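Meludska – atelier de reconditionnement
Rapport d'avancement à Fendora, janvier

Imprimer | Envoyer par e-mail

La cellule à deux bras tourne le jeudi et trois autres jours de la semaine. Elle présente les ordinateurs portables et la petite vaisselle au contrôle, tâche que l'équipe faisait entièrement à la main. Ce mois-ci, 176 articles y sont passés, pour un objectif de 100.

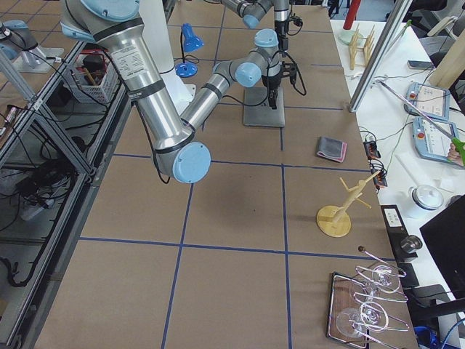

Poste 1 : plan de travail quadrillé au ruban bleu, pupitres de commande à droite.

Le quadrillage a été refait avec des cases plus grandes. Les opératrices posent l'article dans une case et n'ont plus à le mesurer.
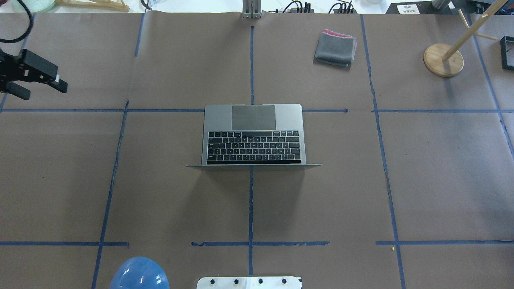 Ordinateur portable ouvert sur le plan de travail, vu de dessus.

Côté personnel, aucun poste n'est supprimé. Quatre personnes ont suivi la formation Căpraru à l'usage des pupitres ; deux demandent une séance de plus sur la reprise après arrêt.

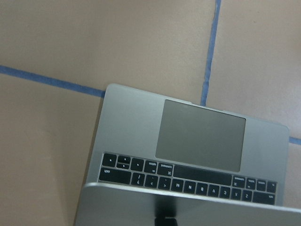
Les douleurs au poignet signalées à l'automne ont diminué, mais la surveillance fatigue – l'équipe souhaite une rotation toutes les 80 minutes. Nous l'essayons depuis deux semaines.

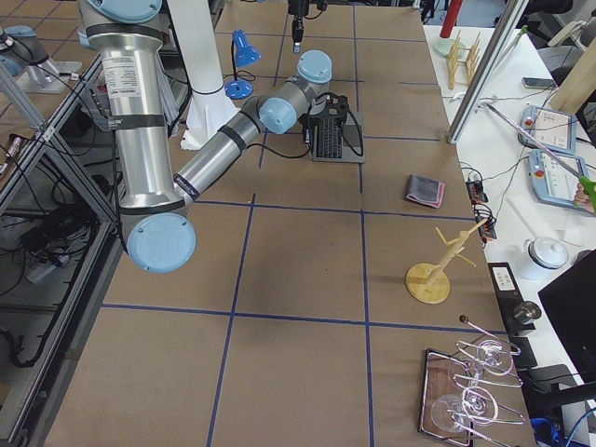 Restent à régler le rangement des câbles et la livraison des supports en bois Zorudwood, en retard. Le solde de la tranche sera demandé à réception.

Ce site utilise des cookies. Accepter | Refuser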